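The Small Whiteboard on the Table
Ghosting, glare and what a cloth does to a pair of plastic feet
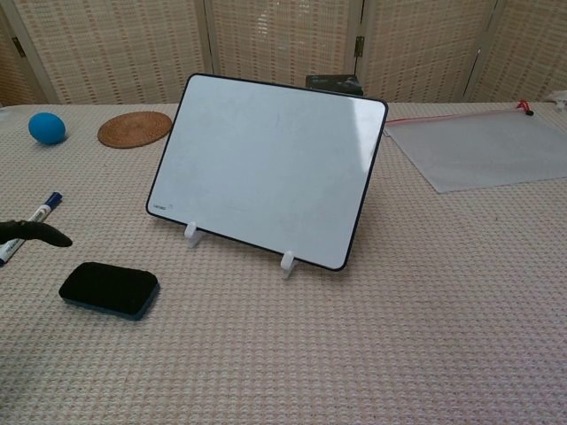
A tabletop whiteboard is bought for one job, which is to hold a short message where people sitting down can read it. Most households that own one use it for shopping, meals or school spellings. The boards are cheap, and they are usually judged on price and size. The parts that decide whether a board stays in use are the writing surface, the stand, the marker and the eraser, and they are worth taking separately.

Surface

Ghosting is the grey shadow left after a board has been wiped. Dry-erase ink consists of pigment, a solvent and a release agent. The solvent evaporates within seconds of writing and the release agent keeps the pigment from bonding to the board. On a smooth, sealed surface nearly all of the pigment lifts with a dry felt. Where the coating is worn or scratched, some of it stays in the low spots and a dry felt pushes it around.

Light ghosting has little effect on legibility with a dark pen. It matters more with green, orange and red, which have less contrast to spare. Valentyna Karpenko, who repairs and resurfaces classroom boards at a workshop in Bråten, advises against leaving writing up for long periods. "A list left for a weekend comes off. A list left since March will need fluid, and after the fluid you should wipe with water and dry it, or the next lot of ink sticks to the residue."

Her workshop takes in small boards as well as large ones, although resurfacing a small board costs more than replacing it. Of 51 small boards brought in over one season, she judged 18 to be worn through the coating. The rest needed cleaning. Writing over an old mark with fresh ink and wiping at once will often remove it, as the new solvent softens the old pigment.

Glare

A glossy surface erases well and reflects badly. On a wall the reflection can be dealt with by moving the lamp. On a table the board leans back, and a board that leans back faces the ceiling to some degree, where the light generally is. Turning the board a few degrees to one side moves the bright patch off the writing area for one seat and may move it on to the writing area for another.

Matt boards exist and are easier to read. They hold more pigment and need wiping harder. For a message that changes daily, gloss is the better choice.

Stand

There are three common arrangements: a folding strut at the back, a slotted bar, and a pair of separate clips under the bottom edge. Clips are the smallest and pack flat with the board. Their drawback is that each makes contact with the table over a small area, and the two must sit level.

On bare wood or glass this is simple. A textured cloth is less predictable. The raised squares of a waffle weave compress under load, and a clip that lands on a ridge will sit slightly higher than one that lands in a dip. Erick Nzioka, a product designer who worked on the Iltano range of desk boards, recommends setting the clips well apart, towards the corners, and pressing each foot down before letting go. He also recommends lifting the board off the table to write on it. Pen pressure near the top edge acts on a long lever, and a cloth can slide.

A heavier foot would help. Nzioka's team tried a weighted version under the working name Rurine and dropped it because it added 8 per cent to the price of the set.

Marker

Bullet tips suit small boards. Chisel tips produce a line too broad for more than 5 or 6 rows of text. Markers should be stored lying flat. Stored tip up, the ink drains away from the nib and the first strokes are pale; stored tip down, the nib floods. A cap that has not clicked shut will ruin a marker overnight in a heated room.

Blue and black wipe off most cleanly in Karpenko's experience.

Eraser

Felt erasers work dry and load up with pigment. A loaded felt redistributes what it has picked up, and much of what owners take for a failing board is a dirty eraser. Black felt hides the condition. The test is to rub it on white paper: if it leaves a mark, it needs brushing or vacuuming. Washing is possible with some models, including the Bradunent block, provided the felt is completely dry before use.

Leave it felt side down on a clean tray if there is one. Felt side up, it collects crumbs on a dining table, and crumbs scratch.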